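Zedow Prototype Sightings: Data Card

Version 2 of the table, last revised September 10, 2023. Maintained by Esben Þorgeirsson.

Zedow is a table of published sightings of camouflaged pre-production cars. Each row records one sighting of one car: where it was reported, which body style it appeared to be, and how much of the body was covered. The table covers passenger cars and light vans only. Motorcycles and heavy trucks are left out.

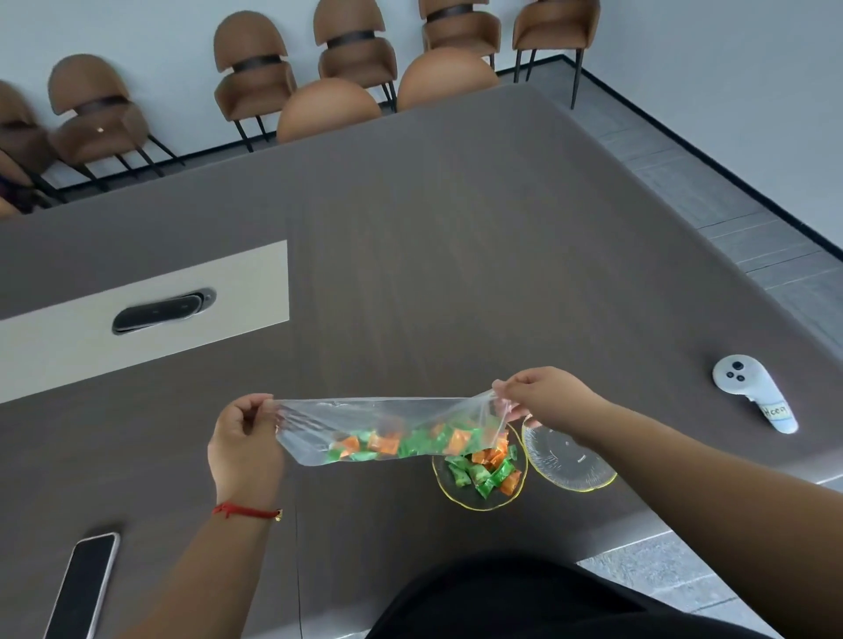
4 min read

Contents

The main file, sightings.csv, has 2227 rows and 16 columns. A second file, models.csv, lists the 601 production models that have been matched to at least one sighting. The two files join on model_id. Rows without a match have an empty model_id and should not be dropped when computing coverage by year.

Columns most users will need

sighting_id: integer, stable between versions.
report_month: year and month of publication. The date of the sighting itself is rarely known and is not stored.
body_style: sedan, wagon, hatchback, coupe, SUV, van or unknown.
wrap_level: 0 (no camouflage) to 4 (full wrap with false panels).
powertrain_claim: text as published. Claims are not checked.
route: Clistberg, Vītola or other. Clistberg is the hill road; Vītola is the winter test loop. Public roads are coded as other.

Labeling

Body style and wrap level were labeled by hand. Two people labeled each row separately, and differences were settled by a third reading. Before version 2, wrap_level had only three values. Old rows were relabeled in April, apart from roughly 200 whose source pages are gone. Those rows keep the old value and have legacy_wrap set to 1.

Do not average wrap_level across legacy and current rows. The old value 2 covers both 3 and 4 on the new scale.
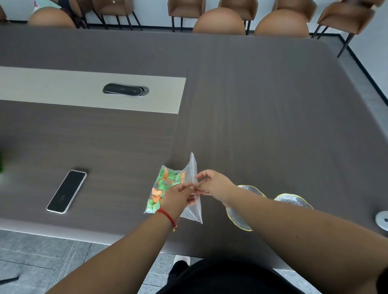 Known problems

The same car is often reported by several sites within a few days. Duplicates are merged only when the plates or the wrap pattern match. Winter months are overcounted for Vītola, where access to the roadside is easy. Coupes with a sloping rear door are sometimes labeled sedan.

Loading

Files are UTF-8 with comma separators. The Limon loader reads both files and applies the column types. Other readers should treat model_id as text, as some values begin with a zero.

Corrections

Send the sighting_id, the column name and a link to the source. Corrections without a source are not applied.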